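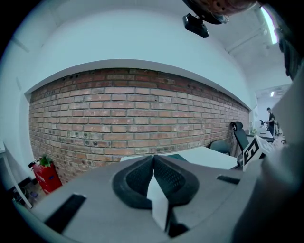 Uvent 手持ち教示グリッパー
Clulten ロボット教示用品

ホーム > 教示・遠隔操作 > 手持ちグリッパー > Uvent

ロボットに仕事を教えるとき、いちばん手っ取り早いのは自分の手でやってみせることです。Uventは、その「やってみせる」をそのままロボット用のデータにするための手持ちグリッパーです。握って、つかんで、置く。アームが一台もない部屋でも、電源を入れれば教示を始められます。

開発している私たち自身、毎日のように使っています。コップを伏せる、ケーブルを束ねる、引き出しを閉める。こう書くと地味な動作ばかりですが、やってみると本当に面白いんです! 自分がふだんどれだけ細かく手首を返しているか、どれだけ早くから指を開きはじめているか、記録を見て初めて気づきます。その細かさごとロボットに渡せるのが、手持ち式の楽しいところだと思っています。

製品の概要

Uventは、グレーの樹脂製ボディに左右の指と指先パッド、広角カメラ、記録用の電子部品をまとめた教示専用の道具です。指先の形はロボット側に取り付けるグリッパーと共通にしてあり、人が持って記録した動作を、同じ指先を付けたロボットで再生・学習できます。

本体の質量は600 g。数字だけ見ると軽くも重くもない値ですが、重心を握りの真上に寄せてあるので、持ったときの印象はもう少し軽いはずです。試作の初期には指側がずいぶん重く、ひとつの棚を片付け終えるころには手首がつらくなっていました。電池を握りの中に移したのはこのときで、全長は少し伸びたものの、いまでも良い判断だったと思っています。

トリガーを引くと左右の指が対称に閉じ、力を抜くとばねで開きます。指はリンクで機械的につながっているだけで、モーターは入っていません。つかんだときの硬さや滑りはじめの感じが指に戻ってくるので、やわらかいパンの袋も、薄い紙コップも、加減しながら扱えます。遠隔操作から手持ち式に乗り換えた方が最初に喜んでくださるのが、この手応えです。

こんな方に使っていただいています

模倣学習のデータを自分たちで集めたい研究室。
協働ロボットを導入したものの、動作の作り込みに時間を取られている生産技術の担当者。
厨房、倉庫、事務所など、ロボットを持ち込みにくい場所の動作を記録したい方。
遠隔操作の装置はすでにあり、データの量を増やす手段を探している方。

最後の使い方はとくにおすすめです。手持ちで幅広く集めて、難しいところだけ遠隔操作で足す。両方を使い分けると、それぞれの良さがよくわかります(後半の「遠隔操作との組み合わせ」もぜひ読んでください)。

指先パッド

パッドは黒いメッシュ地のクッション型です。左右が向かい合ったところに谷ができる形で、丸いものも角のあるものもこの谷に落ち着きます。ペンのような細いものは先端寄りで、マグカップの縁のような厚みのあるものは奥寄りでつかむと安定します。

表面をメッシュにするまでには、だいぶ回り道をしました。つるりとしたゴムはよく止まるのですが、離すときに物が指へついてくることがあります。教示では「離す瞬間」がきれいに残っているかどうかが後の学習に響くので、ここは譲れません。いまのメッシュは、押せば止まり、開けば素直に離れます。何度も試作を頼んだ甲斐がありました。

パッドは消耗品です。表面が毛羽立ってきたり、押したあとの戻りが遅くなったりしたら交換してください。左右を一組で替えると、つかみの中心がずれません。ロボット側の指にも同じ時期に新品を付けておくと、人とロボットで滑り方がそろいます。

マーカーキューブ

指まわりの位置を読み取るため、白地に黒の模様を印刷したキューブ型のマーカーを使います。面が複数の向きにあるので、手首を大きくひねっても、どれかの面がカメラに残りやすくなっています。

キューブは差し込み式で、工具なしで外せます。運ぶときは外してケースのくぼみに収めてください。模様の面に指紋が付くと、照明の当たり方によっては読み取りが不安定になります。乾いたやわらかい布で軽く拭けば十分です。アルコールは印刷を傷めるので使わないでください。

取り付けの向きを間違えないように、差し込み口には片側だけ切り欠きを入れました。初期の製品にはこれがなく、九十度回ったまま半日分を記録してしまったというご連絡をいただいたことがあります。データはBuchananの補正機能で救えましたが、あの冷や汗を次の方に味わってほしくありません。

広角カメラとその見え方

カメラは指の後ろから前を見る位置に入っています。レンズは視野の広い魚眼タイプで、指先から部屋の奥までがひとつの映像に入ります。つかむ対象が見えるだけでなく、周囲の壁や机、天井の照明まで映ることに意味があります。本体がどこをどう動いたかは、まわりの景色の流れ方と慣性センサーの値から計算するためです。

ですから、撮る場所には目印になるものが多いほうがうまくいきます。レンガの壁、本棚、椅子の並び、掲示物。整いすぎた真っ白な部屋より、ふだん人が働いている雑多な部屋のほうが、Uventにとってはずっと居心地が良いのです。片付けてから撮ろうと思っていた方、どうぞそのまま始めてください。

反対に苦手なのは、大きな鏡、一面のガラス、ちらつく照明、それから急に暗くなる収納の中です。扉の奥に手を入れる動作を撮る場合は、扉を開けてからひと呼吸おいて進むと、露出が追いつきやすくなります。

魚眼の映像は外周へ行くほど直線が曲がって見えます。はじめて再生すると机の縁の丸まり方に驚くかもしれませんが、歪みの係数は出荷時に一台ずつ測定して本体に書き込んであり、学習用に書き出すときに補正あり・補正なしのどちらも選べます。社内では補正なしのまま学習に使うことが多いです。視野の端に映ったものが、意外によく効きます。

記録のしかた

操作は親指のボタンひとつです。押すと記録開始、もう一度押すと終了。長押しすると直前の記録に「失敗」の印が付きます。失敗の印を付けても記録は消えません。うまくいかなかった動作にも使い道があり、あとから見直したくなることが多いからです。

一日の流れは、おおよそ次のようになります。

はじめに電源を入れ、本体を机に置いて静止させます。短い電子音が鳴れば慣性センサーの準備は終わりです。

次に、作業する場所をゆっくり見渡すように本体を動かし、地図用の記録をひとつ作ります。机の正面、左右、少し高い位置と低い位置。壁だけを映し続けるより、机と壁が一緒に入るように動かすとまとまりが良くなります。

そのあとで指を全開から全閉まで数回動かし、開き具合の基準を取ります。パッドを替えた日は必ずやり直してください。

ここまで済んだら、あとは作業を繰り返すだけです。物の置き場所を少しずつ変え、近づく方向も変え、ときどき持つ手を替えてみてください。同じ動作をきっちりなぞる必要はありません。少しばらついているくらいのほうが、ロボットは知らない配置に強くなります。

慣れた人なら、単純な置き換え作業を半日でほぼ200件記録できます。数字を伸ばすことに夢中になると動作が雑になりがちなので、社内では区切りごとにお茶を飲む決まりにしています。冗談のようですが、休んだあとの記録は手首の動きがなめらかで、見比べるとすぐにわかります。

きれいなデータにするための小さなこつ

動き出す前に、指先を対象へ向けて一瞬止まる。
つかむときは、閉じ終わってから持ち上げる。
置いたら、指を開ききってから手を引く。
空いているほうの手は、なるべくカメラの前に出さない。
腕の届く範囲は、ロボットの届く範囲に合わせる。

五つめは見落としやすいところです。人の腕はとても器用で、肩をすくめたり、体を傾けたり、半歩動いたりして届いてしまいます。床に固定されたアームには、それができません。机に置くアームで再生する予定なら、足の位置を決めて、そこから動かずに届く範囲で教示してください。足元にテープを貼っておくと楽です。

速度についてもよく聞かれます。ゆっくりすぎる必要はありません。お客様に手渡すときの速さ、と社内では呼んでいます。急がず、もたつかず、相手が見ていて安心できる速さです。

確認・変換ソフト Buchanan

本体に付属するBuchananは、記録の取り込み、確認、変換をまとめて行うソフトウェアです。本体をパソコンにつなぐと記録が一覧で並び、映像と一緒に、手先の軌跡、指の開き具合、マーカーの読み取り状態を確かめられます。

いちばん気に入っているのは、軌跡を重ねて表示する画面です。同じ作業の記録を何本も選ぶと、手先の通り道が束になって描かれます。置き場所の手前で束がきゅっと細くなったり、一本だけ大きく回り道をしていたり、見ているだけで飽きません。細くなっているところは精度が必要なところ、広がっているところは自由度のあるところ。作業の勘どころが形になって現れます。

位置の推定が途切れた区間は色を変えて表示します。短い途切れは前後から補間でき、長いものは学習用の書き出しから自動で外れます。外れた記録も元のデータはそのまま残るので、設定を変えてやり直せます。

4月の更新では、次の点が変わりました。

取り込み中でも、読み込みの済んだ記録から再生できるようになりました。
失敗の印が付いた記録だけを集めて表示できます。
マーカーの向きが途中で変わっている記録に、注意の表示が出ます。
二台同時に記録したときの時刻合わせを、音の波形から行えるようになりました。

二台持ちの時刻合わせは、以前からたくさんのご要望をいただいていた機能です。右手と左手に一台ずつ持って、箱を押さえながらふたを開ける。タオルの両端を持って広げる。両手の作業が撮れるようになると、教えたいことが一気に増えます!

ロボット側アダプター Drollovmont

Drollovmontは、教示した動作を実機で使うための手首アダプターです。Uventと同じ指、同じパッド、同じ位置関係のカメラをアームの先端に取り付けられます。

手持ち式の教示で差が出やすいのは、人が撮った映像とロボットが見る映像の食い違いです。カメラが少し高い、指が少し短い、それだけで学習した動作が崩れることがあります。Drollovmontでは、カメラから指先までの配置を手持ち側と同じ寸法でそろえました。取り付け面には位置決めのピンがあり、外して付け直しても元の場所に戻ります。

開閉は電動です。つかむ力の上限はソフトウェアから設定できます。初回は弱めに設定し、スポンジや空の紙箱で様子を見てから、実際の対象に移ってください。

アームの制御に必要な通信ソフトは、対応機種ごとに用意しています。お手持ちのアームが一覧にない場合でも、手先の位置と姿勢を外部から連続して指令できる機種であれば、接続できる可能性があります。機種名と制御装置の型番を添えてご相談ください。

遠隔操作との組み合わせ

Uventを操作側の道具として使い、アームをその場で動かすこともできます。本体を動かすとアームの手先が追いかけ、トリガーを引くと指が閉じます。専用の操作アームに比べて場所を取らず、教える人は記録のときと同じ持ち方のまま操作できます。

手持ちの記録と遠隔操作には、それぞれ得意なことがあります。

手持ちの記録は速く、手応えがあり、場所を選びません。台所でも廊下の棚でも、思いついたときに撮れます。そのかわり、ロボットの関節が届くかどうかは、再生してみるまで確かめられません。

遠隔操作は、実機の動きがそのまま記録になります。関節の限界も、ぶつかりそうな姿勢も、その場でわかります。そのかわり、アームを占有しますし、操作に慣れるまで動作がぎこちなくなります。

私たちのすすめる順番は、まず手持ちで広く集め、学習した動作を実機で動かし、つまずいたところを遠隔操作で補うというものです。途中で人が介入した区間にはBuchananが自動で印を付けるので、どこを直したかが後からはっきり残ります。社内で試した37種類の作業でも、この順番で進めたものは見直しが楽でした。

遠隔操作中は、アームの動作範囲に人が入らないようにしてください。非常停止ボタンは操作する人の手が届くところに置きます。Uventのトリガーやボタンは安全装置の代わりにはなりません。

教える作業の選び方

初日に何を教えるか迷ったら、次のようなものから始めてみてください。

コップを皿の上に置く。
布巾をかごに入れる。
スティックのりをペン立てに戻す。

どれも、つかむ場所に多少の余裕があり、落としても困らず、成功したかどうかがひと目でわかります。うまくいくと、かなりうれしいものです。自分の手つきに似た動きでアームがコップを運んでいくのを最初に見たとき、開発の部屋では拍手が起こりました。

慣れてきたら、押す、ずらす、引っかけるといった「つかまない」動作を混ぜてみてください。机の端まで薄いカードを滑らせ、はみ出したところを挟む。人が無意識にやっているこうした工夫は、言葉や座標で指定しようとすると大変ですが、手で見せれば一回で済みます。

一方で、次のような作業にはまだ向きません。ねじを何回転も回し続ける作業、指先の細かな持ち替えが必要な作業、重いものを高く持ち上げる作業。二本指の道具ですから、二本指でできることを上手に教えるのが近道です。ためしに自分で持ってやってみて、Uventを握ったままではどうしても無理だと感じたら、その作業はロボットにも難しいと考えてください。これがなかなか良い判断基準になります。

主な仕様

品名:Uvent 手持ち教示グリッパー
方式:二指、左右対称開閉、手動トリガー
質量:600 g(マーカーキューブ、電池を含む)
全長:196 mm(指を閉じた状態、握り部を除く)
ボディ:樹脂、グレー
指先パッド:メッシュ表面、黒、交換式
カメラ:内蔵、魚眼レンズ
センサー:慣性センサー、指の開度センサー
記録:本体内に保存、パソコンへ有線で転送
電池:交換式、充電器付属
対応ソフトウェア:Buchanan
ロボット側アダプター:Drollovmont(別売)

防水ではありません。流し台の近くで使うときは、水のかからない位置まで離してください。

同梱品

Uvent本体
マーカーキューブ
指先パッド(取り付け済みのほかに予備一組)
交換用電池と充電器
転送用ケーブル
収納ケース
拭き取り用の布
開度基準用のゲージ
はじめての教示ガイド(冊子)

冊子は読み物としても楽しめるように作りました。つかみ方の図がたくさん入っています。研究室の新しいメンバーに最初の日に渡しているという話を聞いて、たいへん励みになりました。

別売品

指先パッド一組
ロングタイプの指(棚の奥など狭いところ向け)
左手用グリップカバー
マーカーキューブ単品
Drollovmont 手首アダプター
二台用収納ケース

ロングタイプの指は、手持ち側とロボット側を必ず同時に替えてください。片方だけ長いと、記録した高さと実機の高さが合わなくなります。交換後はBuchananで指の種類を選び直し、開度の基準も取り直します。

よくいただくご相談

左利きでも使えますか
使えます。トリガーは左右どちらの手でも同じ感触です。標準のグリップは右手に合わせた膨らみがあるため、長く使う方には左手用カバーをおすすめしています。

人が映り込んでも大丈夫ですか
遠くを人が歩いている程度なら、位置の推定にはほとんど影響しません。視野の大部分を人が横切ると途切れることがあります。また、広角なので部屋の奥にいる方まで映ります。記録を始める前にひと声かけ、映像の扱いについて部屋の皆さんの了解を取っておいてください。Buchananには顔の部分をぼかして書き出す機能もあります。

記録を別の場所の記録と混ぜて使えますか
はい、ぜひ混ぜてください。地図は場所ごとに作りますが、学習用のデータは手先の相対的な動きで書き出せるため、部屋が違っても一緒に扱えます。場所の種類が増えると、初めての机の前でもロボットが落ち着いて動くようになります。

古い記録はいつまで使えますか
Buchananの新しい版でも、これまでの記録はすべて読み込めます。形式を変える場合も、変換の手段を必ず用意します。手で集めたデータには集めた人の時間が詰まっているので、ここは大切にしています。

教えた動作を別のグリッパーで使えますか
指の形と大きさが近ければ動くこともありますが、おすすめは同じ指先の使用です。どうしても別のものを使う場合は、指先の位置の差をBuchananに入力し、実機での追加教示を少し多めに見込んでください。

お手入れと保管

使い終わったら指を開いた状態で置いてください。閉じたまま長く置くと、パッドが押されて癖が付きます。レンズのほこりは送風で飛ばし、残った汚れを付属の布で拭きます。ボディの溝に細かい粉が入ったときは、やわらかい刷毛が便利です。

リンクの軸には出荷時に潤滑剤を入れてあります。動きが渋くなっても、油を足さずにご連絡ください。パッドに油が回ると滑りやすくなり、洗っても元に戻りません。

貸出とご購入

購入前に実際の作業で試していただけるよう、貸出機を用意しています。Uvent一台とBuchanan、基本の同梱品一式が届きます。Drollovmontも一緒に借りられますが、お使いのアームによって取り付け板が異なるため、お申し込みのときに機種名をお知らせください。

貸出期間中に集めたデータは、返却後もそのままお使いいただけます。返却の前に本体から転送しておいてください。戻ってきた本体の記録は、点検の際にすべて消去します。

お申し込みは、このページのお問い合わせ欄からどうぞ。教えてみたい作業を一行書き添えていただけると、合いそうな指とパッドの状態をこちらで整えてからお送りします。「洗濯ばさみを外したい」「試験管立てを並べたい」「猫のごはん皿を下げたい」など、どんな作業でも歓迎です。届いた一行は開発の者も読んでいて、面白そうなものはつい自分たちの机でも試しています。

関連ページ
Buchanan 更新履歴
Drollovmont 対応アーム一覧
はじめての教示ガイド(閲覧用)
指先パッドの交換手順

Clulten 教示用品担当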